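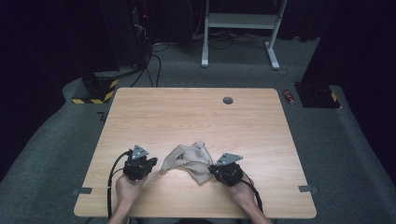

# Film vanished from my theater after four days, and my tickets were for day six

**Posted by marginal_gains_ken, Aug 30, 2024**

I run a very small movie club. We pick one release a month, I buy the tickets in a block, and everybody pays me back at a speed that suits them. This month it was *Fothergill*, the slow one with the lighthouse. I bought 18 seats at the Idetti on Fulmer Street for the 7:30 showing.

The film opened, sold next to nothing, and was gone by the end of day four. My showing now belongs to a cartoon about a raccoon who inherits a bank. The Idetti app still says my tickets are "confirmed," and when I scan one it gives me the raccoon.

I have two things to sort out. Do they owe me the money back, booking fee included, or can they call it a "program change" and hand me credit? And is there any way to see a film on a big screen once the chain has dropped it? I emailed the theater and got an automatic reply thanking me for my interest in birthday parties.

For what it's worth, I like raccoons. I just don't want to explain this one to a group that spent all of last November on Hungarian cinema.

---

**Qusai Twal**

I managed a three-screen place for a good stretch of my life, so here is how it looked from the other side of the popcorn.

Schedules past the opening weekend are a guess. The distributor asks for a number of shows, the theater agrees to most of them, and then the weekend happens. If a film plays to four people and a coat, the booker calls and asks to cut it to one matinee, or lose it. The system should cancel the old showing and refund everybody. What sometimes happens is that a tired person edits the title of the existing showing, and all the tickets come along for the ride. I'd bet that's how you came to own 18 seats for a raccoon.

What I'd do:

1. Take a screenshot of your original confirmation email, the one with the film's title on it. The app will rewrite history; the email won't.
2. Go to the box office in person, before the showing. Once it has started, they'll see it as a no-show and you'll be arguing uphill.
3. Ask for the manager on duty and say "the title was changed on a sold showing." They'll know what that means and may wince.
4. Ask for a refund to the card. Turn down credit politely, then turn it down again.

On the booking fee, read the terms on your own confirmation. We gave it back when the change was our doing, but every chain writes its own rules. If the theater won't budge and you paid by credit card, call the card company. You bought one movie and were offered another, and that is an easy story to tell over the phone.

As for seeing it on a big screen, ask the Idetti about a private hire. A dropped film is often still available for a one-off, and the distributor may be glad of the company. Our smallest room went for 900 on a weeknight, which stings with a group your size. Somewhere independent will probably be kinder. Try for a weekday afternoon and expect to haggle.

---

**plirnus_fan_1014**

lol I saw fothergill on day two, you dodged it. 2 hrs of a guy looking at a lamp. the raccoon one is really good, my kids have seen it twice and there's a bit with a vault that got actual applause. just go see that

---

**dolores in row F**

Ignore the above, the lamp is the whole point.

I can't help with the refund, but the Tilach picks up films like this after the chains let them go. They usually get them 30 days or so behind everyone else, and they run one late show and one on the weekend. The seats are terrible, so bring something to sit on. They take group bookings by phone only, and the phone gets answered after four in the afternoon or when the projectionist feels like it. Ask for the balcony if your people are tall.

They had *Plirnus* for three weeks after everywhere else had it for one, and I went to most of them.

---

**marginal_gains_ken**

Update for whoever lands on this page next. I went in person with the email printed out, said the magic sentence, and the manager did wince. Full refund to the card, fee included, plus a voucher for a medium popcorn that I hadn't asked for and have already used.

The Tilach picked up on my third call. They haven't decided on *Fothergill* yet but wrote my number on something. Four of the club have gone to the raccoon movie without telling me.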